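Can a Snack Make You Smarter?

Look at the back of a cereal box or the front of a snack bar and you may find a big promise. "Brain power!" "Feeds your focus!" It sounds great. Should you believe it?

Let's try one. Say a company called Stivness sells a bar and the wrapper says kids who ate it did better on a memory game. Before you ask for one, ask some questions.

How many kids played? If it was only 3, that's hardly a test. One of them might just be good at memory games. With 200 kids, lucky guesses matter a lot less.

What did the other kids eat? Suppose they had no breakfast at all. Then maybe any food would have helped — a banana, some toast, last night's rice. To be fair, the test has to give the second group a different snack and keep everything else the same.

Who paid for the test? A company can run a good test of its own bar. It can also run several and only print the one it likes. You're allowed to be suspicious.
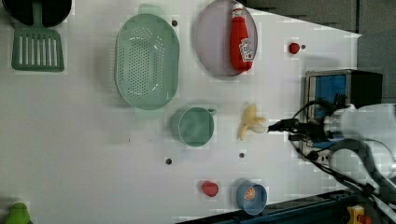
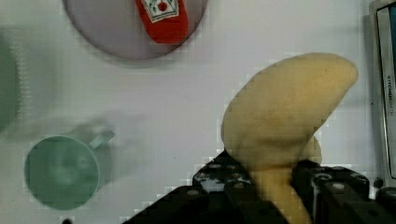
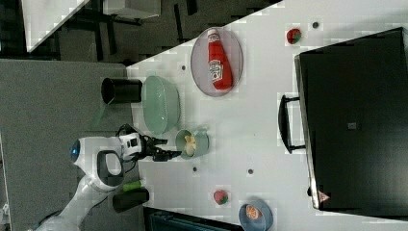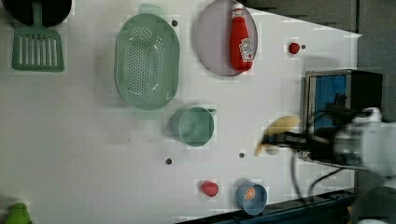 A reader wrote in to say that she ate a "brain" bar before her spelling quiz on Monday and got every word right, so surely it worked. Maybe. But did she study, too? Were the words easy that week? One good quiz can't tell us which thing helped.

Your brain does need food. It uses energy all day, even while you sleep, and it's hard to think about fractions when your stomach is growling. Regular meals can help with that. A word like "power" on a wrapper doesn't tell you much.

Next time you're in the store, pick one package and read the promise slowly. Does it say "helps," or "may help"? Those are different, and the word "may" is often printed very small.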